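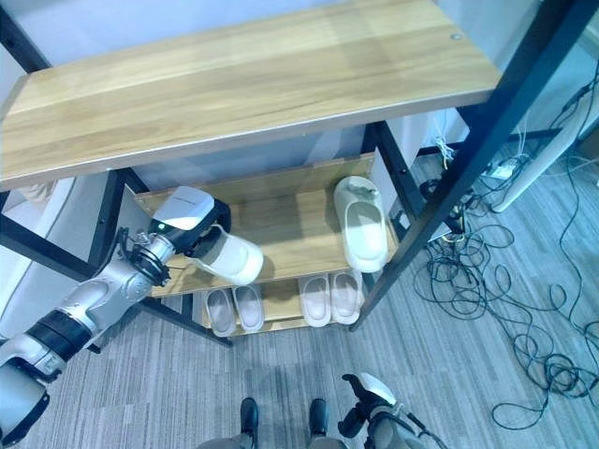

Can they do the chores yet? September edition

Short answer, same as the spring one: some of them, slowly, if you don't move the furniture.

Longer answer follows. Written fast between two calls, so forgive the typos.

Shoes first. Putting slippers on a rack is one of those jobs that sounds like nothing. A four year old can do it (won't, but can). For a machine it's a stack of small problems. A slipper is soft in one place and stiff in another. It swings when you pick it up by the strap. The shelf above is in the way of your wrist. And then it has a partner, and the two are supposed to end up side by side, toes the same way. Light-colored slippers in the shadow of a shelf are no gift to a camera either.

Peng, the small outfit we've been following since the first issue, has been putting its software through tidying jobs all summer. Their numbers for the shoe rack, as sent to us: 284 tries, 282 slippers left on the correct shelf. Sounds like job done. Then you read the next line. "Correct shelf" doesn't mean straight, doesn't mean paired, and every try began with the slipper in a spot the machine had been trained on. Kick one under a chair and you're back to doing it yourself.

Still – a year ago they were dropping most of them. I'll take it.

Speed is the other thing. We asked Peng how long per slipper and got a paragraph about safety margins. So, slow. I don't mind slow in my own hallway, if it's working while I'm asleep or out at the store. I'd mind very much if I was waiting to get past.

Laundry. No real change. Todov showed towel folding again and it's nice towel folding. Square towels, all one size, flat on a table, nothing inside out. Their people say shirts are next. They said shirts were next in the last round too. Fitted sheets not mentioned, by them or by us, out of politeness.

Dishes. Loading plates into a rack, OK. Cups, OK if they're empty. Anything with dried food on it goes in just as it is, no scraping, and pans are still a mess. Several readers wrote in asking about glassware. Don't.

Shop floor. Better news, as usual, becuase the shop floor will hold still for you. Plirnik has a two-armed unit restocking bins at a parts counter and says it did 1,000 picks in one shift with 4 calls for help. All 4 were for the same thing, a plastic bag stuck to the bag under it. Anyone who has worked a parts counter knows that bag. A person licks a thumb and gets on with it. The unit stopped and waited, and somebody walked over.

That's the bit I'd look at if you run a store or a small warehouse and are being pitched. Ask how many times it stops. Ask who goes over when it does, and what that person was supposed to be doing instead. A machine that asks for help 4 times a shift is useful. One that asks every ten minutes is a new chore with a monthly fee.

Clokusora, meanwhile, is taking names for a home trial – dishes, shoes, picking things up off the floor. No price given. The sign-up page wants ceiling heights, a floor plan and a list of pets. Stairs are a no. So are thick rugs, which rules out my place and I'd guess plenty of yours. If you get in, write and tell us. We'd like the boring version: what it did at 7 in the morning on an ordinary day with breakfast stuff everywhere, and how often you stepped in.

Where that leaves the scorecard:

Shoes on a rack – yes, with supervision
Towels – yes
Shirts – no
Plates – mostly
Pans – no
Restocking small parts – yes, bags excepted
Making a bed – not tested by anyone who'll show us

Next time: vacuuming around cables and whether the new grippers can open a stuck jar. Also a correction, last issue we said Todov's folding table was included in the lease. It is'nt. You supply the table.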